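Speaker notes, "The Grip That Wouldn't Let Go"
Rurkholm workshop, July 31, 2022

Start without the title slide. Just walk on and ask who has ever had a machine hold on to something they wanted back. Wait for hands. There are always more than you think.

OK, so hi, I'm Waldemar Adamczyk, I work on folding and sorting at Filturar, and I'm going to spend my slot on one fault. It ate most of our July and I'm still a little sore about it.

Quick setup for people who don't do cloth. Boxes are easy! A box stays the shape you left it. A dark shirt on a bed is a lump with edges that may or may not be edges, and you have to pinch it somewhere, lift, and hope the rest comes along. We collect our pinches by hand first, with a gripper tool a person carries, and then the arm learns from those.

(Slow down. I rush this bit every time.)

The whole job comes down to that one moment when the jaws meet on a fold. Too light and the cloth slides out. Too hard and you bunch it up so tight that it wedges, and that's where our trouble started.

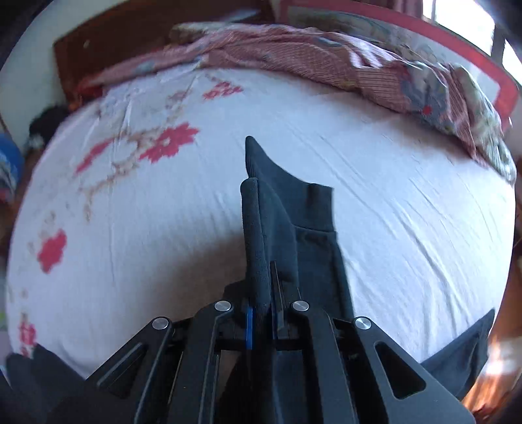

We had 1350 recorded grasps going into the test week, and in 524 of them the cloth was dark. Good numbers, we thought. Then the arm started refusing to release. It would carry a sweater over to the pile, get the open command, report "open" to the controller — and stay shut. Next thing it does is drive off to fetch another piece, still dragging the first one.

The first time, we laughed. The second time it had hooked the bedding as well and it pulled the lot toward the person standing at the foot of the bed. She stepped back and hit the stop. No injury. Pause here, please, Waldemar, and don't make the joke.

So what was it? The "open" report came from the motor. The motor really had turned. But a coupling between the motor and the linkage, a part we call the Clestitent (long story, ask me at lunch), had cracked, and it slipped under load. The controller believed the motor and never checked the fingers. I wrote that check. Or, well, I didn't write it.

Michalski, our test rig, had thrown the same warning four days earlier. I'd marked it as noise.

What we changed: there's a sensor on the jaw side now, the arm can't travel until both readings agree, and pull force is capped while it's near a person. We also moved the stop button, so you can reach it from two sides of the bed instead of one.

If there's time, play the audio of the coupling slipping. It's a tiny click. Turn the volume up first.

Questions. Somebody will ask about the cost of the sensor, and the answer is on the last slide.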